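About Us

Jerusar Packing & Sorting
Small moves, downsizing and the drawer you've been putting off

Hello, and thanks for stopping by. If you've landed on this page you are probably either moving house, helping someone else move house, or standing in a bedroom with more chargers than you own devices. Whichever it is, put the kettle on and we'll tell you a bit about who we are and how we came to spend our working lives up to our elbows in other people's boxes.

How it started

Jerusar began at Selma Kneževič's kitchen table, the September after she helped her aunt move out of the family home and into a two-bedroom unit on Kramer Street. The removalists were terrific with the piano and the fridge. They were in and out before lunch. What took the rest of that month was everything else: the sewing tins, the spare keys, the cords, the little ornaments that had stood on the same windowsill for as long as Selma could remember. Her aunt knew the story behind nearly every one of them and wanted to tell it, and Selma (who will happily admit she's no quicker than her aunt once the stories get going) wanted to hear it.

By the time they'd finished, Selma had worked out a system of sorts, and two of the neighbours had asked whether she'd come and do the same for them. She said yes to both. One of those neighbours had a brother-in-law named Corrado Zuccaro, who had spent years in the dispatch room of a ceramics importer and could wrap a teapot so well you could post it to the moon. Corrado came along to lend a hand with a china cabinet, stayed for dinner, and has been with us ever since.

The name, for those who ask, comes from the old house. It was painted on the gate when the family bought it and they never did find out what it meant, but everyone was fond of it, and when the gate finally had to go Selma kept the nameplate. It hangs in our office now, a bit crooked.

What we do

We look after the small stuff. Bedrooms, bedside tables, desks, hall cupboards, bathroom shelves, and that third kitchen drawer which seems to exist in every home in the country. We'll come to your place, sit down with you, go through things at whatever pace suits, and pack what's staying with you so that you can find it again at the other end.

Our favourite jobs are the ones where someone is going from a big place to a smaller one, and wants a bit of company while they do it. We also do a lot of student moves at the start and end of term, plenty of "Mum's gone into care and we live interstate" jobs, and every so often a home office where the cables have got the upper hand.

We don't move furniture and we don't own a truck. For the heavy lifting we're glad to work in with whichever removalist you've booked, and if you haven't booked one yet we'll give you a few names of people who have treated our clients kindly.

Last year we packed 3,061 boxes, which Corrado knows because he writes a number on the side of each one and keeps the matching list in a ledger. We have suggested a spreadsheet. He's considering it.

How we like to work

Most rooms begin on the bed. It's at a comfortable height, it's soft if you drop something, and it means you'll have to finish before bedtime! We strip it back to a sheet, open up a box in the middle and bring things over a handful at a time.

Small electrical bits go in early. Chargers, power adapters and the little cases that go with them all travel in the one box, so you aren't hunting through the linen at ten o'clock at night with a flat phone. We like to match each cord with its plug before it goes in, and anything we can't match sits out on the bed until its owner has had a look. You'd be surprised how often a mystery cable turns out to belong to the good torch.

Ornaments and keepsakes are another matter. Strictly speaking they ought to be wrapped and boxed on their own, and by the end of the day they will be. But a first pass is a first pass, and people tend to pop a treasure in beside whatever they happen to be holding. We let them. Once everything is in one spot it's easy enough to lift out the delicate pieces, give each one its tissue and find it a proper home, and we'd much prefer you enjoyed the morning than worried about doing it in the right order.

We use plain brown cartons, many of them on their second or third trip. A worn flap doesn't bother us as long as the base is sound, and Corrado tapes every base twice. We keep 200 flat-packed cartons in the shed at any given time and we're always pleased to take yours back when you've unpacked.

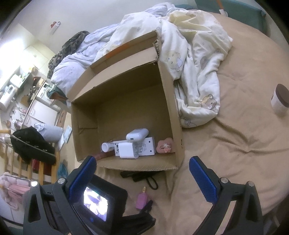
First pass at a small-items box: chargers, a pink cloud ornament, and one black cable on the sheet in front.

Labels are written on two sides and the top, in big letters, with the room first and the contents after. We're a little fussy on this point. "Misc" is not allowed, though "Selma couldn't decide" has been known to appear.

Our people

Selma still does most of the first visits. She'll want to see the house, meet the dog and hear what you're worried about, and she'll leave you with a short written plan and very likely a jar of something. Before Jerusar she taught primary school, which she says was excellent training for getting a group of people to agree on what belongs in which tub.

Corrado looks after the fragile work and trains our newer packers. There are 9 of us altogether now, most of us part-time, and several came to us after we'd packed up their own parents' homes. All of us have a current police check and all of us have been taught to wrap a wine glass in Corrado's fashion, which takes longer than yours and which he won't be talked out of.

Where we work

Our office is in Remireck, behind the bakery, and we cover the town and the villages along the valley as far as Mistness. If you're a little past that, give us a ring anyway. We've been known to stretch the map for a nice drive and a decent colour in the autumn leaves.

What it costs

We charge by the half day, with cartons, tape and tissue included. The first visit is free and there's a 2-hour minimum after that. If you only want a hand with one cupboard, please don't feel silly asking. Some of our longest friendships in this job began with one cupboard.

Things you've decided not to keep can go wherever you'd like them to go. We'll drop good items at the op shop on our way home, and we keep a tub in the office for old cords and dead chargers so they can be taken for recycling. Nothing leaves your home without your say-so, and that includes the things your children have told us to throw out.

Come and say hello

The office is open from nine until three, and the phone is answered a good while after that because it goes home in Selma's handbag. You're welcome to drop in for spare cartons, a roll of tape or a chat about where on earth to begin. Park around the back near the lemon tree, and mind the step.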